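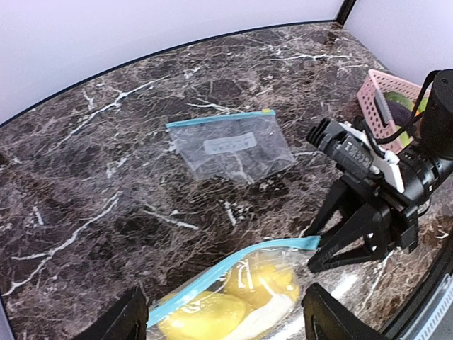

Skamavex Deposition Recorder

Office Equipment > Recording and Transcription > Portable Recorders

Status: In stock, ships from Citley
Price: Sign in to see your firm's price
Last updated Sunday, June 24, 2018

The Skamavex is a tabletop audio recorder sold to small law offices for depositions, client interviews and recorded statements. The maker's brochure calls it "courtroom grade." We asked what grade that is and got the brochure again, so we have left the phrase out of our listing. It is a decent recorder with a good microphone setup and a few claims attached to it that we would not repeat to a customer.

What you get

Recorder with two built-in microphones
Power adapter and cord
USB cable
Foot pedal (Kyei model, wired)
Printed manual, 26 pages
Soft case

Recording time is listed as 66 hours on the internal memory. That number is for the lowest quality setting, and you should not take testimony on the lowest quality setting. Witnesses mumble and lawyers talk over them, and the low setting turns both into mush. On the setting we recommend you will get a good deal less, still plenty for a long day with a difficult witness. Copy the files off the same evening anyway.

The battery is not removable. The maker says it will last a full working day, and ours did when it was new. We have no idea what it will do after a few years of being left on the charger, and neither does the maker, who changed the subject when we brought it up. Plug it in.
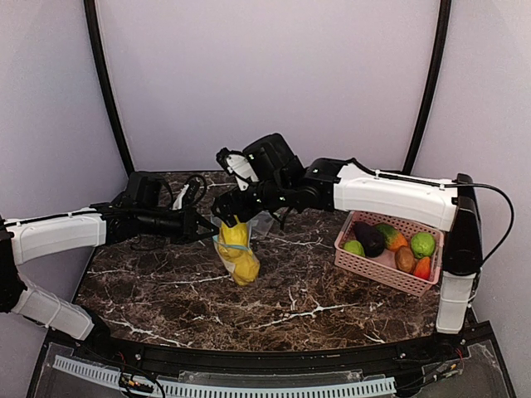
Joanne Hartwick
Equipment Buyer, Citley Law Office Supply

I buy this category for Citley, and I try everything in our own conference room before it goes on the site. My notes on the Skamavex follow. They are longer than what you'll find on the maker's page and less cheerful.

Sound. Good at a normal conference table. Each microphone records to its own track, so if you seat the witness on one side and counsel on the other you can turn one of them down later. This works as long as people stay put. Once somebody gets up to look at an exhibit, you lose most of the benefit. The air conditioner in our room came through clearly, and the "noise shield" button removed some of it along with the ends of people's words. Leave the button off.

Automatic transcript. The box says "instant transcripts." What you get is a rough draft from the Wamen software, which is a separate download and needs a separate account. It had real trouble with names, street addresses and anything medical. It turned "lumbar" into "lumber" all through one test file. As a way to find your place in a long recording it's useful. I would not send a page of it to opposing counsel, and I would not let a paralegal bill time on the theory that the transcript is already done.

Time stamp. Every file carries the date and time from the recorder's clock. The maker describes these files as "tamper proof." The clock can be changed from the settings menu without a password, which I did, easily. If you need to show when a recording was made, state the date and time out loud at the beginning and keep a written log.

Foot pedal. The Kyei pedal is the best thing in the box. It's heavy, doesn't slide on carpet, and the rewind side is wide enough to find without looking down.

Does it replace a court reporter?

No, and please be careful with any ad that hints it does. Whether a deposition can be recorded by audio alone, who has to be in the room, and what notice you owe the other side all depend on the rules where your case is filed. The same goes for recording phone calls or a client's statement. Some states want everyone's consent. We sell equipment and don't give legal advice. Read your local rules before you buy, especially if you plan to skip the reporter to save money.

Who should buy it

A small office that takes a lot of client interviews and is still using a phone propped against a coffee mug will notice the difference right away. An office that already owns a working two-channel recorder won't. The newer model number mostly pays for the Wamen trial, and the trial ends sooner than you'd like.

Warranty and returns

The warranty runs 2 years on the recorder and does not cover the battery, the case or the pedal cable. Unopened units can come back to us for a refund. Opened units come back for store credit, and please erase your client files first. We have received units with files still on them.

The maker has promised an update for September that is supposed to put a password on the clock. We'll change this page when we've seen it work.

Related items: replacement foot pedal, USB cable, tabletop microphone stand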